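Brastiver 13-Way Surface Mount Enclosure review

I replaced the consumer unit in my garage workshop in October, and the Brastiver 13-way was the box I ended up with. My old one was a metal Grorkley that had rusted along the bottom edge. I wanted plastic this time, with a window, so I could see a tripped breaker without opening anything.

The Brastiver comes in a plain carton with the rail already fitted, a bag of screws, two blanking strips and a sheet of labels. The instructions are one folded page and the drawings are too small. I read them under a magnifier and still got the earth bar the wrong way up the first time.

Build quality is good for the money. The plastic doesn't flex when you lean on it with a drill, and the knockouts come away cleanly with a screwdriver and a light tap. The Krajčí box I fitted at my sister's house had knockouts that cracked past the line, and I spent an evening filing them.

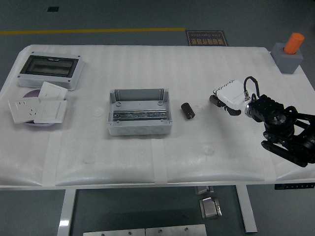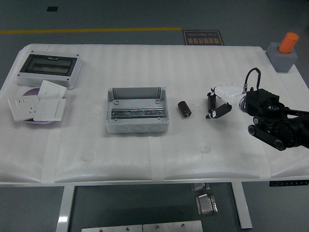

The lid is where I have complaints. It opens upward and has no stop, so it drops back on your hand while you are wiring. I ended up taping it open. The hinge pins are thin, and I would not want to open and close it 1,000 times. For a panel that gets looked at twice a year, that may not matter.

There is plenty of room inside. I ran more than 100 feet of cable in total, and all of it came in through the top with space to bend it neatly. Soledad Carrillo, the electrician who did the final connections and testing, thought the terminals were better than she expected at this price. She did ask me to swap the supplied glands for Flunetti ones, which grip the cable tighter. I bought a pack of those and they fit the holes without any trimming.

The labels are poor. The glue let go within 2 weeks and I found half of them on the floor under the bench. I wrote new ones on cloth tape with a marker and they have stayed put.

One other thing to check before you buy is the depth. It sticks out further from the wall than the Grorkley did, and I had to move a shelf bracket over to clear the lid. Measure with the lid open – the listing only gives the closed size.

I would buy it again for a garage or a shed. For a hallway I would pay more and get one with a better hinge. Four out of five.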